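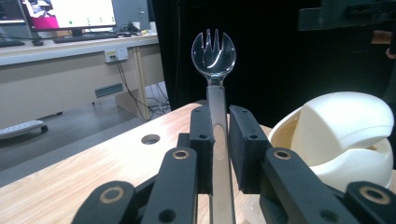

전기차로 갈아탄 뒤로는 정비소에 갈 일이 없을 줄 알았는데 오히려 물어볼 게 더 많아졌다고, 얼마 전 한 회원님이 게시판에 적어 주셨습니다. 댓글이 금세 50개나 달렸어요. 타이어는 왜 이렇게 빨리 닳는지, 겨울에는 몇 퍼센트까지 충전해 두는 게 좋은지, 다들 할 말이 많으셨던 거죠!

소크베르그(Sokberg)는 이런 이야기를 나누고 싶어서 시작한 자동차 오너 모임이자 작은 정비 교육 회사입니다. 처음에는 중고 해치백 2대를 세워 두고 주말마다 보닛을 열어 보던 동호회였는데, 어느새 10년째가 되었고 지금은 회원이 261명입니다.

회사 소개
본점은 플로벨햄(Flovelham)에 있고, 그루렐(Grurell) 교육장에서는 매달 초보 오너 강좌를 엽니다. 엔진오일 점검, 와이퍼 교체, 보험 갱신 전에 챙겨 볼 서류까지 직접 해 보면서 배웁니다. 공구는 저희가 준비하니 편한 옷만 입고 오세요. (흰옷은 말리고 싶습니다.)

온라인 활동
강좌에 못 오시는 분들은 게시판에서 만나요. 주행 일지를 올리는 '오늘의 한 바퀴' 코너가 요즘 제일 북적입니다. 출퇴근길 연비 기록도 좋고, 바닷가까지 다녀온 긴 여행기도 좋아요. 차종이나 연식은 가리지 않습니다.

참여 안내
1월에는 겨울철 배터리 관리 강좌가 새로 열립니다. 신청은 강좌 게시판에서 받고, 문의 전화는 오전 10시부터 받습니다. 면허를 막 따신 분도 대환영이에요!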